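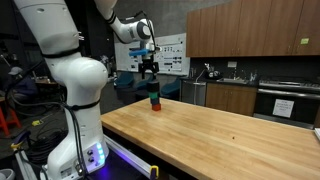
Cell 2 at the top of the stack test. Gripper closed on the black block, green, blue and red under it.

Thread on how this cell is set up and what I do to keep it running. Mostly notes to myself, posted because two people asked for the checklist.

The stack test is the acceptance check after any work on the wrist or gripper. Four blocks, one column, fingers straight down. Program name is Clolis. It runs 18 cycles and logs the finger position at every close.

Why blocks: flat faces, known width, cheap to replace. If the tool axis is off, the top block gets dragged sideways at release and the column goes over by the third or fourth cycle. You see the fault before you open the log.

Last week the column went over on cycle 16. The cycle before it was clean. Log showed the close position drifting a little each time, always the same direction.

First suspect was the finger pads. Swapped them, reran, same drift. Put the old pads back so I was only changing one thing at a time.

Second suspect was the mount. Two of the screws on the gripper flange took a quarter turn before the wrench clicked. Pulled all of them, cleaned the threads, new threadlocker, torqued in a cross pattern.

Then tool center point calibration from scratch. Don't reuse the old values after the gripper has been off. The Storkoda procedure says four poses. I use more, with the wrist well rotated between them, and throw out the worst one.

Cables. Ours run on the outside of the arm, so slack matters. Drive every joint to both ends of its working range at low speed and watch the loops. If one goes tight, move the tie, then do the whole range again.

Table height gets taught again any time the table is moved. Touch off at three points on the wood, spread wide. Butcher block moves with the seasons – in June I had to redo ours with nothing else changed.

Clamp on the rail: check it by hand before power-up. It goes on the sheet as its own line now. It used to be under "general" and it got skipped.

Logs go to Brillik, tagged with the pad set and the torque date. Worth the extra typing. Drift is a lot easier to trace when you can sort by the last time the flange was touched.

After the rework: full run, column stayed up, close position flat from first cycle to last. Left it on a longer loop and stopped it at 87 with no drops.

Checklist is in the Lau shared folder, rev dated 23 March 2023. Older copies have the wrong torque for the flange screws – please delete them.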